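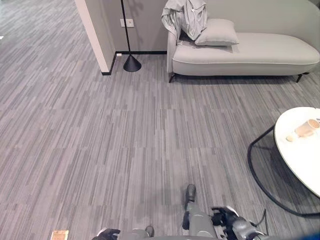
March, notebook entry, by Kipchumba Magesa

Today I want to write down the rules for work in the lounge area at Lasulthorpe, while I still remember the discussion with Renata and Wakana. The old sheet was made for the bench and it does not fit a room with furniture.

First rule, speed. Within reach of any furniture the arms stay at 200 mm per second or less. Renata wanted a higher value for the open carpet. I agreed for the base only, the arms keep the limit everywhere.

Second, the start check. Before we enable the arms, one person walks through the area and looks at the floor. Small flat things are the problem. A card or a piece of paper on striped carpet is very hard to find in the depth data, and Sirko (our floor segmentation) mixes it with the pattern. If the thing is part of the task, write it in the log. If not, pick it up.

Third, light objects on the side table. A paper cup on its side counts as "unstable" and must be approached from above, never pushed from the side. The table stands on a thin wire base and Ridex, the collision planner, sees only some of the wire. So we plan with a solid cylinder around the whole table. This makes some grasps impossible – I accept this for now.

Fourth, the floor lamp. Same treatment, one cylinder from floor to ceiling. Do not trust the pole in the map, it is too thin.

Fifth, clothes. A jacket over the end of the sofa changes its outline, so the old map is not valid any more. Make a new scan or move the jacket. Wakana asked if a pillow is the same case. I think yes, if it is higher than the armrest.

Stop button: the person holding it does nothing else. No typing, no phone. Change after 16 runs.

Log so far has 574 runs, and too many have an empty field for "operator". Please fill it, also for failed runs.

Open question: who approves a change of the speed limit? I wrote to Kevden for their procedure, no answer yet.

Comments (3)

Ida Wunderlich: Can we add the gripper cable to the start check? I would like one look at the loop before each enable.

Kipchumba Magesa: Yes, good. I add it to the second rule.

Leilani Obi: For the empty operator fields, I can make the form refuse to save. Tell me if you want it before the next block.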